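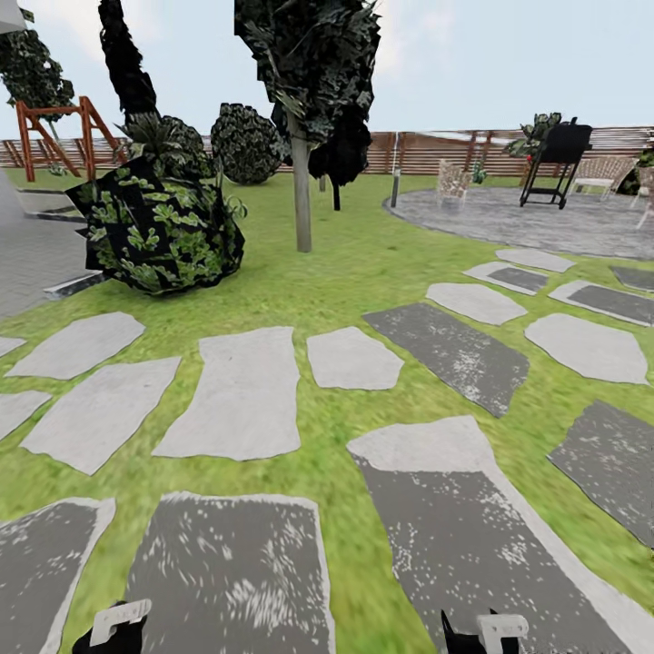
庭の芝生は、どのくらいの頻度で刈ればいいのか。
夏は週に一度、春と秋は二週に一度で足りる。冬は放っておいていい。

と、偉そうに書いたが、うちの芝刈り機は五月から物置で寝ている。Clekerの手動式で、刈り幅は33センチ。店では「静かで経済的」と言われた。たしかに静かだ。動いていないので。

芝生のある家に憧れていた頃は、手入れというものを、朝のコーヒー片手にやる軽い運動くらいに考えていた。実際には蚊に刺されながら中腰で四十分、終わると腰が伸びない。翌週にはまた同じ丈になっている。賽の河原である。

肥料も買った。Fultusの粒状のやつで、1464円。袋の裏に「均一に散布してください」とある。均一に撒いたつもりが、二週間後、濃い緑の帯がくっきり三本出た。自分の歩いた跡がそのまま答案になって返ってくる。妻は「メロンみたい」と言って、それきり触れない。

水やりは朝がいいと本にあるので、六時に起きる計画を立てた。起きた日は二日ある。夕方にやると病気が出やすいらしいが、うちの芝は今のところ、病気より雑草のほうに忙しい。スギナは抜いても抜いても出る。あの根気は見習いたい。

隣は去年、思い切って全部を砂利にした。涼しい顔で洗濯物を干している。うらやましいかと聞かれれば、まあ、七月と八月だけは。

刃の研ぎ直しはCleker純正の研磨剤が要るそうで、取り寄せ中。届くまでは刈れない。仕方がない。

最終更新:8月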